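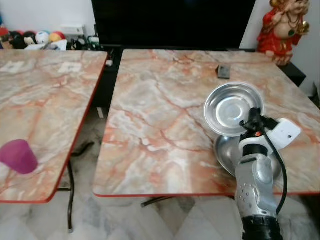 Bring Back the Long Shared Table

I had lunch on Tuesday with eleven strangers and I haven't stopped thinking about it. The canteen on Gemier Street still seats people the old way, which means you carry your tray to whichever chair is free, say hello, and start eating. There was a couple arguing (gently) over whether to repaint a hallway. There was a retired bus driver who told me which route to take home, and he was right, it saved me two transfers! I went in for soup and came out knowing my own town a little better.

I want more of this. I want it in libraries and train stations and in the lobbies of those big office buildings that have nothing in them but a plant. We have spent years building places where people can sit alone comfortably, and I like those places too, I've read half my books in them. But try finding a spot in downtown Bulach where you can sit down across from someone you don't know without it seeming strange. I walked the main street end to end last month and found 2 places. One of them was a laundromat.

People tell me nobody wants to talk to strangers while they eat. Fine, some days I don't either. A good shared table lets you off the hook, though, and this is the part I love most. You can read. You can stare at your potatoes. The person next to you asks for the salt, you pass it, and that may be the whole exchange. It still counts for something. I've lived in apartments where I passed the same neighbor for three years and never got as far as salt.

The other complaint is money, and I take that one more seriously. Restaurants run on thin margins and an owner wants to know that four people will fill four chairs. But long tables waste fewer seats, as any school cafeteria can show you. A single diner takes one chair and leaves the rest open. When the Nusten community hall switched its Sunday breakfast from small round tables to long rows, it went from 153 places to 178 in the same room, and the line stopped going out the door. They didn't buy anything fancy either. Folding tables pushed together will do the job, and they can be put away by noon so the dance class can have the floor.

Cities could help in small ways. Bulach spent 2,000 dollars on a decorative bench by the fountain that slopes so steeply you slide off it. For that kind of money we could have had a real table in the little park behind Carvalho Bakery, with room on both sides, where people already stand around eating rolls out of paper bags with crumbs down their coats. Put it under the big linden tree. Let the chess players have one end, let the parents with strollers have the other, and leave the middle for whoever wanders in.

I know a table won't fix loneliness, and I'm wary of anyone who says it will. I'm only asking for the chance to bump elbows with people. It's cheap and it's cheerful, and the soup on Gemier Street is very good. They open at eleven thirty, and the lentil goes first.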